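The Box for Bavton
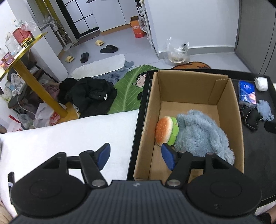 How many things can you fit in one cardboard box when you're moving 1401 miles away? Fewer than you'd think, if one of the things is a plush hamburger.

I did not mean to start with the hamburger. I had a plan! The plan was written on the back of a gas bill, and it said books first, then shoes, then anything breakable rolled up in sweaters. But the books were in the other room and the hamburger was right there, so in it went, on its side, sesame seeds against the cardboard. It looked pretty comfortable. I stood there for a minute feeling like I'd accomplished something, and then I went and made toast.

The hamburger came from the fair at Fellthorpe, years ago now, from one of those booths where you throw rings at bottles. I was terrible at it. I spent enough on rings to buy a real hamburger every night for a week (with fries), and in the end the man in the booth got tired of me and just handed it over. My sister says that doesn't count as winning. My sister has never won anything at Fellthorpe, so I don't see how she'd know.

After the toast I put in the big fluffy one, the blue-gray one. I have never known what to call it. It was sold to me as a seal, but it's been through the wash so many times that it's really more of a weather condition now. It went in beside the hamburger, all crumpled and slumped over, and I have to say there was still a fair amount of box left. I could have gotten a few paperbacks down in the far end, easily.

I didn't, though. I sat down on the edge of the bed and looked at the green rug instead.

The rug is shaped like a leaf, and I bought it the first week I lived here, when the gray tile was so cold in the mornings that I used to hop from the bed to the bathroom like a bird. Everybody who came over said something about it. The woman downstairs said it made her think of salad. I'd been telling myself for a month that I would leave it behind for whoever came next, because the place in Bavton has carpet all the way through and who puts a rug on carpet? But that afternoon I started thinking about the next person stepping on it with their own cold feet, not knowing one thing about it, and I got a little ridiculous. I'll spare you.

My phone rang at four. It was the movers, Randby, who had already called three times that day and seemed to have me down as a different customer every time.

"We have you at job 3563," the voice said. "One piano, upright."

"I don't have a piano," I said.

"It says piano."

"I have a bed and some boxes," I said. "And a hamburger."

There was a long silence, and some typing. I wondered what the typing could possibly be. Then the voice said that the truck would come between seven and noon, and that food items could not be transported across state lines.

"It's a toy," I said.

"Toys are fine," said the voice, and hung up.

So then I had to do the small stuff, the stuff you can't pack because you need it until the very last second and then you forget it on the windowsill forever. I'd been lining it up next to the box. Tissues, the blue packet with the planet on it. The little black pouch with the braided cord, which has been to every job interview I ever had, including the one at Jayawardena that got me into this whole mess. And a bit of light-blue fluff that I couldn't place at all. I picked it up, I smelled it (don't ask), I held it up against the seal. Wrong blue. It didn't belong to anything I owned, and I'd apparently been keeping it safe for years.

I put it in my coat pocket.

I think that was when it got real for me - the fluff, of all things. When they offered me the job I'd said yes on the phone so fast that I'd startled both of us, and then it was October and I'd done nothing but buy tape. I hadn't cried at the goodbye dinner. I hadn't cried when I handed in the notice on the apartment. And here I was getting wobbly over something you'd pull out of a dryer.

My sister came by at six with a marker and noodles. She looked in the box and she looked at me.

"Is this it? Is this the packing?"

"It's a start," I said.

She ate her noodles standing up. Then she got down on her knees, rolled the leaf rug up tight, tied it with a pair of my tights and leaned it by the door without asking me one thing about it. She uncapped the marker.

"What do I write on the box?"

I thought it over.

"Piano," I said.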